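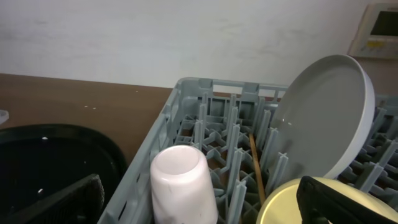 Goltham Publishes Results of Two-Finger Gripper Comparison for Dish Handling

SINDURGATE, 13 April 2018 - Goltham, a maker of end-of-arm tooling for light service robots, today released the results of a bench comparison of gripper fingers used to load and unload household dish racks. The test covered 6 finger designs, all fitted to the same parallel jaw drive and the same arm, with a small camera mounted at the wrist.

Each design completed 200 grasp attempts on plates and cups. A separate endurance run of 2000 open and close cycles was carried out on each finger pair before the grasp trials began, so that all pads were tested in a worn state. Fingers that had to be replaced during the endurance run were noted in the report and started again from zero.

The work was done at the company's test kitchen in Sindurgate. Arm control was provided by the Abreu motion controller, running the same program for every finger design. Jaw force, closing speed and approach angle were held fixed within each block of trials. Camera exposure was locked at the start of a block and left alone until the block ended.

Dish racks were chosen as the test fixture for practical reasons. The slots are narrow, the pegs stand close to the rim of the plate, and a finger that is too wide will touch the rack before it reaches the dish. A plate standing on edge also leans, and the angle of lean changes each time it is put back. Cups present a different case: the wall is curved, the glaze is smooth, and the finger has to enter the mouth or close on the outside with little room to spare.

Main findings of the comparison are as follows.

Narrow fingers reached more slots than wide fingers but let plates turn in the jaw more often during the lift. Adding a ridged pad reduced turning on flat rims and made little difference on cups.

Fingers with a curved inner face held cups more steadily than flat fingers. On plates, the curved face touched the rim at two points and needed a more exact approach to avoid a slanted grasp.

Soft pads gave the lowest peak force at contact. They also wore fastest during the endurance run, with the first visible wear at the fingertip edge.

Pale dishes against a pale background were the most common cause of a poor depth reading from the wrist camera. Moving the camera farther back from the jaw improved the view of the rim and increased the chance of the camera housing striking the rack. Goltham has not settled on a final camera position and lists this as open work in the report.

No single design led in every category. Goltham will carry two of the designs forward: a narrow finger with a ridged pad, and a curved finger of medium width. Both will be offered as swappable parts on the Gorummont gripper base, which uses one bolt pattern for all fingers. The remaining four designs will not be sold, but their drawings are included in the report as a reference for customers who make their own tooling.

A second round of tests is planned for November. It will add bowls and flatware, and will repeat the plate trials with wet dishes. The present results apply to dry dishes only and should not be used to estimate performance at a sink or in a dishwasher.

The full report includes force plots, finger drawings, the trial log for each design and the settings file for the Abreu controller. It is available on request from the Goltham applications desk. Requests should state the arm model in use and the payload at the wrist.

About Goltham
Goltham designs and builds grippers, finger sets and wrist camera mounts for light robot arms. The company is based in Sindurgate and supplies research labs, equipment builders and commercial kitchens.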